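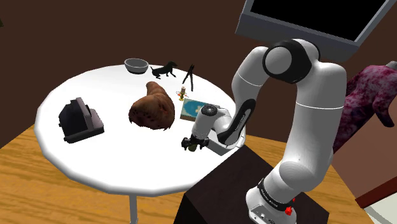
A round white table with a gray bowl and a black dog figurine at the back.

I bought the old nightstand on a Friday after work, and by Saturday lunch I had paint in my hair. It cost me $40 at the flea market in Heywood, and the man selling it threw in a drawer pull that didn't match. I took it anyway. I always take the drawer pull.

If you've been reading me for a while, you know my weakness is small furniture with one thing wrong with it. This one had a water ring on top the size of a dinner plate and a back leg that wobbled if you looked at it. My friend Natalie Fairclough came over, gave it a shove and said, "You're going to paint this, aren't you?" Well, yes!

First came the leg. I scraped out the old glue with a butter knife (please use a proper scraper, I couldn't find mine), squeezed in fresh wood glue and clamped it overnight. Then I sanded. I used 80 grit on the ring until it faded and finished with 200 all over, by hand, on the back porch with the radio on. My neighbor Declan Naylor leaned over the fence and offered me his power sander three separate times, and I should have said yes the first time.

Now for the color. I went back and forth for two weeks between a sage green and a dusty blue, and I had little painted cards taped up all over the bedroom. The blue won. It's a chalk-type paint from Jovness, shade 651, and it goes on thick — almost like pudding — so I thinned it with a splash of water for the second coat. The first coat looked awful, streaky and sad, and I very nearly called the whole thing off and went to bed. Don't panic at the first coat. Make a sandwich and come back.

I gave it 3 coats in the end, with a light sanding between them, and then rubbed the edges down with a damp rag so the wood peeked through at the corners. I got carried away on the left side, so that side faces the wall now.

For the top I wanted something tougher than wax, because I'm a person who puts coffee down without a coaster. I brushed on a clear matte sealer and left it alone for a full day, which was the hardest part of the project. The cat was shut out of the room and told me all about it through the door.

The mismatched pull went on the drawer in the end! I'd planned to buy a pair of brass ones, but I held it up against the blue and loved it. I lined the drawer with leftover wallpaper from the hallway, stuck down with spray glue, a bit crooked at the back.

Next up is a kitchen stool that I'm hoping to finish in May — it needs a new seat, and Natalie has already claimed it for her sewing room.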